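Clemum オープンシェルフ ホワイト(背板付き)
Cluscombe 収納家具 製品情報

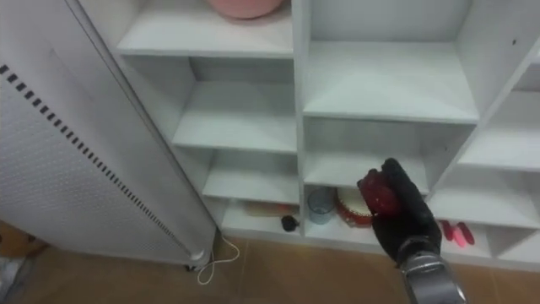
製品概要

Clemum オープンシェルフは、正方形に区切った開口を縦横に並べる組合せ式の棚ユニットである。扉および引出しは付属しない。側板、仕切板、棚板、背板はすべて白で統一し、開口ごとに背板を備える。小物、食器、缶、玩具など、大きさの揃わない品を区画別に置く用途を想定している。

本ページは標準構成の仕様、組立、設置および手入れについて記載する。引出しを組み込んだ Florkley シリーズとは部材の互換性がない。

品番体系

品番は「シリーズ記号-列数-色記号」で表す。
CL-2-W 2列構成 ホワイト
CL-3-W 3列構成 ホワイト
CL-EX-W 増設列 ホワイト(単独使用不可)

増設列は CL-2-W、CL-3-W のいずれにも右側面から接続する。左側面への接続には左右兼用の連結金具セット(別売)が必要となる。接続後の列数に応じて壁固定金具の数も増えるため、増設時は金具の同梱数を確認すること。

主要寸法

開口内寸 幅 342 mm × 高さ 342 mm
開口奥行 342 mm
最下段棚板の床からの高さ 51 mm
寸法は組立後の設計値。設置面の状態により段間にわずかな差が生じる場合がある。

内寸は幅、高さ、奥行とも同一のため、収納ボックスは向きを問わず収まる。ただし持ち手の張り出したボックスは、張り出しを含む外形寸法で選定する。Sultana 収納ボックスの標準サイズは全区画に対応する。

構造

縦仕切板は上下に通し、各列の荷重を底部へ伝える。棚板は仕切板の間に差し込み、両端をダボと締結金具で固定する。背板は溝にはめ込む方式で、横揺れを抑える役割を兼ねる。背板を省いた組立は強度が不足するため認めない。

棚板の位置は固定式であり、使用中の高さ変更はできない。丈の高い品を置く場合は最上段の天面を使用する。

区画の使い方

最下段は床に近く、視線が上から入る。背の低い品は前縁に寄せて置くと識別しやすい。グラスのように倒れやすい品は、缶などの丸い容器と同じ段に置く場合も、底面全体が棚板に載る位置に置く。つまみ状の小さな丸い品は転がり出るおそれがあるため、浅いトレーの併用を推奨する。

細長い玩具類は一つの区画にまとめる。板状の品は奥側に寝かせると手前を別の品に使える。上段には軽量で丸みのある容器など、取り出し頻度の低いものを割り当てる。

空き区画を残す場合は、中段を空けておくと一時置きに使いやすい。重い品を上段のみに集める配置は避ける。

組立

組立は2名で行う。床に保護材を敷き、すべての部材を広げて部品表と照合したのち、次の順で進める。

1. 左側板を寝かせ、ダボと締結金具を取り付ける。
2. 底板、棚板を左側板に差し込み、仮締めする。
3. 縦仕切板を載せ、各棚板の端部を合わせる。
4. 残りの列を同じ要領で組み、右側板を取り付ける。
5. 背板を溝に沿って差し込む。
6. 対角寸法を測り、差がないことを確認して本締めする。
7. 2名で起こし、壁固定金具を取り付ける。

電動工具を使用する場合は最小トルクに設定する。過度に締め付けると金具の周囲が欠けることがある。ねじ穴の目隠しには付属の白色キャップを使用する。

設置上の注意

水平な床に設置し、必ず壁に固定する。壁の下地が確認できない場合は施工業者に相談すること。暖房器具の温風が直接当たる場所、浴室および屋外には設置できない。棚板に足を掛けたり、区画に乗ったりしないこと。

連結した状態での移動は行わない。移動時は収納物をすべて取り出し、壁固定金具と連結金具を外してから列単位で運ぶ。引きずると底板の縁を損傷する。

手入れ

通常は乾いた柔らかい布で拭く。汚れが落ちない場合は、薄めた中性洗剤を含ませて固く絞った布で拭き、続けて水拭き、乾拭きを行う。研磨剤、シンナー、塩素系漂白剤は表面を傷めるため使用しない。

グラスや飲料容器を置いた跡の水分は早めに拭き取る。背板と棚板の隅には埃がたまりやすく、細口のノズルによる吸引が適する。締結金具の緩みは定期的に点検し、必要に応じて増し締めする。

付属品

締結金具一式、木ダボ、六角レンチ、壁固定金具、白色キャップ、組立説明書
壁固定用のねじは下地により異なるため付属しない。

交換部材

棚板、背板、締結金具は部材単位で注文できる。注文時は品番のほか、側板内側のラベルに記載された製造記号を指定する。縦仕切板の交換にはユニット全体の分解を要する。

改訂情報

2020年10月9日 増設列の接続方向および移動時の手順を追記。
次回改訂は11月を予定し、連結金具セットの組立図を差し替える。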